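Two arms, one table, and a lot of shimming

Posted in: Workshop, Robots

The second arm is on! I've been putting off writing this until both of them would move on the same clock tick without one sulking, and as of yesterday evening at 17 minutes past nine they do. I ran the same silly wave routine over and over until the people upstairs asked whether I was all right.

For anyone who has only found this blog through the bread posts: I rent a bench in a shared workshop called Skemham, and since October I've been building a two-armed setup that should one day help me put together small electronics. I call the whole thing Pal. The software that runs it is called Gerkunano, and it's mine too, so every bug in it is mine as well (there are plenty).

The idea is simple enough. One arm holds, the other arm fiddles. If you've ever tried to plug a ribbon cable into a board while the board slides away from you across the bench, you know why I want this. Humans are good at it because we've got two hands and don't think about it. A single arm needs a clamp or a jig for every new part, and I got very tired of printing jigs. I have a drawer full of them. Most fit exactly one thing I no longer own.

So, the frame. This took far longer than the arms did. My first version was a pair of separate stands, one per arm, and each stand was fine by itself. But as soon as both arms moved at once, the distance between them changed by a hair every time one of them braked hard. Around 3 mm at the worst, and when you're trying to hand a part from one side to the other that may as well be a mile. I tried sandbags. I tried heavier sandbags. Then Snædís Eskildsen, who has the bench next to mine and builds looms, walked past with a coffee and asked why the two stands weren't just one stand.

Well. Yes.

Now both arms hang off one stiff frame, tied together behind the table, and the table itself doesn't touch the frame at all. I can bump the table with my hip and the arms stay put relative to each other. The table moves, of course, so I still have to find it again afterward, but that's a much easier problem than finding two arms and a table. I squared it all up with a long level, a tape measure and a stack of thin brass shims, and I love those shims more than is reasonable.

Calibration was the next big job. I touch each gripper to the same set of points, write down where each arm thinks it is, and let Gerkunano work out the offset between the two. I did 354 touches in the first go, which was overkill, but I'd made a big pot of tea and had a good podcast on. The numbers came out nice and flat except for one corner, and that corner turned out to be me reading the wrong row. Fixed it, ran it again, flat everywhere. I may have punched the air.

One thing I changed along the way: everything gets tried in the simulator first. I used to treat the simulator as homework, something you do before the fun part. Then I sent an arm elbow-first toward the wall on a Potow motor driver I'd only just soldered in, and hit the stop button with very little room to spare. After that I sat down and modeled my corner properly, table, frame, both arms, the mat, the parts. The floor too! I went for busy tiles instead of plain gray – partly to look at something cheerful, partly to give the vision code a harder time. If it can find a dark part with all that pattern going on next to it, I trust it a lot more.

Lighting turned out to matter as well. I'd had it soft and even, and the part finder was doing beautifully, and then I swung the light over to one side and it fell apart. It kept drawing a box around an arm's shadow and telling me, with great confidence, that it was a part. So now I shift the light between runs. I've also added a bit of grain to the renders, because the real camera has plenty of its own. The last batch was 3,000 renders, left going overnight, and I came in early like a kid on a snow day to look through them.
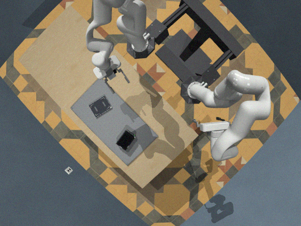
Both arms in the simulator, grippers empty, with the two dark parts waiting on the gray mat.

I stare at renders like that one a lot when I'm planning moves. The table is long, and each arm has its own end that it reaches comfortably, so the question is always where the handover should go. My first guess was dead center. It works, but the elbows get close to each other, and I don't enjoy watching it. Shifting the handover a little to one side gives a much calmer motion, even if it looks lopsided.

The mat has a job too. On bare wood a flat part skates away when a finger touches it, and the gripper ends up closing on air. I bought a few kinds of matting and cut test squares from each. The winner is smooth but has a bit of give, so a finger can press down, slide under an edge and lift. In the simulator I fake this with a friction number that I tuned by hand until it felt right, and I wouldn't defend that number in front of anyone who knows what they're doing.

Flat parts are still the hard ones. The tall boxy stuff is easy, you just come in from the sides and squeeze. For a thin panel I'm trying a trick where one arm pushes it toward the mat's edge and the other waits there to take it. It works about as often as it doesn't – but when it does, oh, it's lovely to watch.

Next up is the cable tray, which at the moment is a lot of zip ties and hope. After that I want to redo the fingertips in something softer. If you've cast small rubber pads at home and have a recipe that doesn't go sticky after a month, please leave it in the comments. I've got two failed batches here and a spoon I can't get clean.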